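Monday, October
By Elin Owen

Second pass on the Zement single. Vocal take 2 is the keeper - the first one drags going into the chorus. Pulled out a bump at 425 Hz on the rhythm guitar and the bass came forward straight away, so I left the bass alone.

Aicha El Ouafi wants the intro cut to four bars. Tried it both ways and I'm with her, but the band should hear the long one before we commit. Both bounces are on the Steltbridge drive in folder 812.

Snare still rings in the last verse. Gated it, didn't like it, took the gate off. Will try a sample under it tomorrow.

El Khatib remix stems came in with no tempo marked. Wrote back asking.
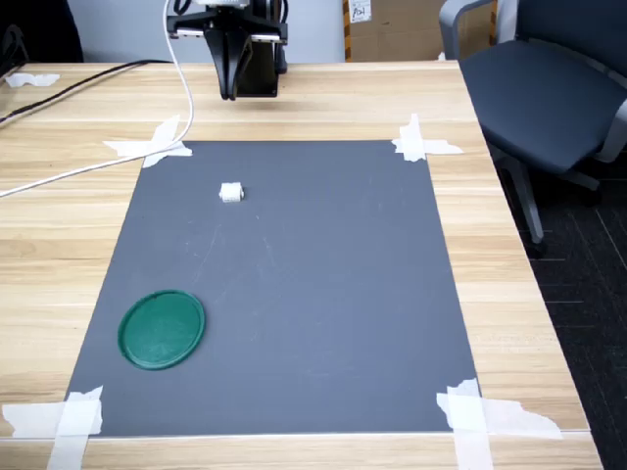

Grulthorpe masters are due after that, and I haven't opened the session yet.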